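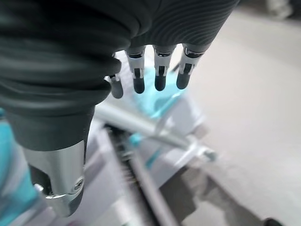 Clitham, May

Re: [workshop-robots] glove over the hand, fingertips

On the list, Grigaitė wrote:

> Is the dark covering on your hand doing anything useful, or is it
> only there to keep swarf out? Mine kept creeping forward over the
> knuckles until the fingers wouldn't open all the way. Also, what
> are you using on the tips? I've tried bare plastic and it slides
> off everything.

Mostly it keeps muck out of the knuckles. The bench gets shared with people who sand things, and I was stripping the hand down far too often before I covered it. The ribbed part goes over the knuckles because it stretches there. The smooth part can fold up as much as it likes at the cuff end.

Mine crept forward as well. I cured it by cutting the front edge back so that it stops short of the slotted part of the fingers. If you can't see the little hinges near the middle joints, it is too long. Trim it with the fingers curled, then open them and check again. I took off 4 mm at a time and ruined one cover before I learnt to go slowly.

The tips are black and rounded, pushed on over the end segment with a smear of contact glue. They grip well enough on smooth plastic. They are poor on thin metal rod, which tends to roll towards the outside finger. I've been meaning to try the softer grade from Flanon but haven't ordered any yet.

On the wear test: I logged 2894 open-and-close cycles on the present set. One tip came loose at 273 and was glued back on, and the rest have held. I run it in batches of 40 and then feel the wrist bracket for play. The screw on the side of it wants a drop of threadlock -- I left it out the first time and had to start the batch again.

Two things I'd still like advice on. Has anyone found a tidy way to hold the cuff without a cable tie? And did the Arholm group ever post their drawing for the longer wrist piece? I have looked through the archive and can only find the message saying it was coming.

I can post the cutting pattern for the cover if it's wanted. It's drawn on squared paper, so it would have to be a scan.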